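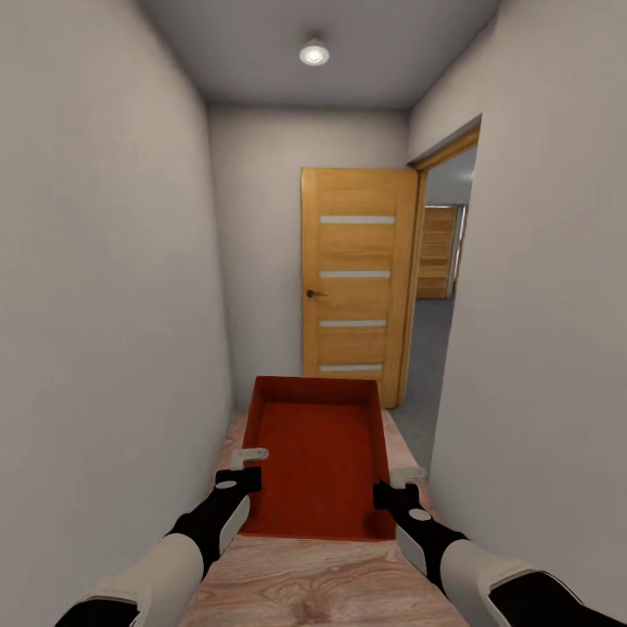 *Gidow in the hallway scene, one gripper either side of the red-orange tray.*

# Gidow two-arm cell: the questions I keep getting

Gidow is my simulated two-arm tray cell. It runs in Prisance, it lives in a handful of rendered rooms, and I've been looking after it long enough to have broken most of it at least once. I started this page in March and I add to it whenever the same thing lands in my inbox twice.

## Why does a simulated cell need looking after at all?

I asked that too, back when I thought I'd set it up in an afternoon and walk away! Nothing wears out, true. But settings drift because people (me, mostly) nudge a value to get through one awkward run and forget to put it back. Then a scene gets updated, or the tray model does, and suddenly the left hand is closing on thin air. So I treat it like a real bench and keep a log, and if you're sharing a copy with someone else, please do the same.

## What order should I set things up in?

1. Load the scene with no arms in it and look round.
2. Load the tray by itself and let it settle.
3. Add the arms in the parked pose.
4. Bring the grippers in beside the long sides of the tray and stop there.
5. Save that as your start pose, under a name you'll recognise next month.

I used to do it arms first. It's quicker right up until the tray loads inside a gripper and gets fired across the room - funny once, a nuisance after that.

## How long should I let the tray settle?

I give it 500 steps. Fewer will often do on a flat floor, but I've had a tray still creeping sideways when the arms came in, and then both start positions are off by a hair and you spend your evening blaming the calibration.

## Which room should I start in?

The plainest one you have. The Salinas scene pack comes with furnished rooms and they're lovely to wander about in, but every chair leg is something else for the contact solver to think about. Get the lift working somewhere dull first.

When you do move on to a furnished room, walk the free camera through it before you load any arms.

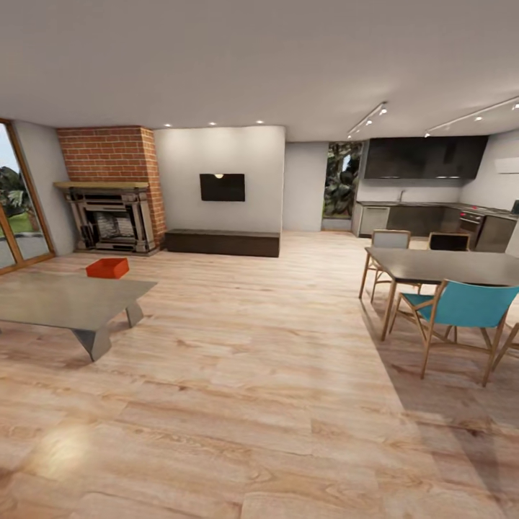 I look for anything sunk into the floor or floating above it, then I check that whatever I want to stand the tray on has a collision surface as well as a nice-looking top. A table without one looks perfect until the tray drops straight through. I also check the room's scale against the tray, as one of my early imports came in at the wrong size and I didn't spot it for days.

## The grippers touch the tray but it slips when they lift. What's wrong?

Nearly always one of these:

- The fingers are closing at different heights, so the tray tips and slides out of the lower hand.
- Friction on the finger pads has gone back to the default. Mine does this after every Prisance update, so I check it first now.
- One arm starts a moment before the other. Look at the timestamps on both command streams, they should match.

If all that's fine, back the grippers off, reload the start pose and try a slow lift. Slow lifts show you a lot that fast ones hide.
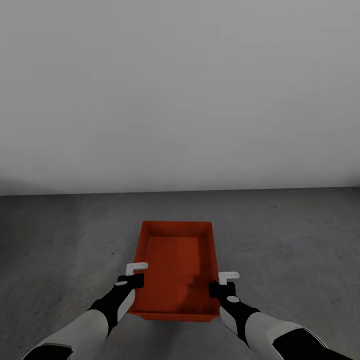 *Plain wall, grey floor, empty tray: my usual set-up for checking finger height.*

## How do I check finger height properly?

Put the view behind and above the arms, looking down the length of the tray, and step through the close one frame at a time. Don't trust the view on its own though! With an angled camera, two hands that are level can look staggered. Read the height of each fingertip from the state panel and compare the numbers. I write both down before I change anything.

## Can I use a different tray?

Yes. I borrowed the Somico tray model for a while and it went in without much fuss. You'll need to redo the start pose and the settle, and check the rim thickness against your finger opening. Save it as a separate set-up - I overwrote my good one and it took me until midnight to get it back.

## How often do you reset everything?

Every 225 runs I reload from the clean file, and after 2000 I rebuild the start pose from scratch. I picked both numbers by feel. Run 572 is the one where I found I'd been using the wrong friction file since lunch, so I also check the file name each morning, with my first cup of tea.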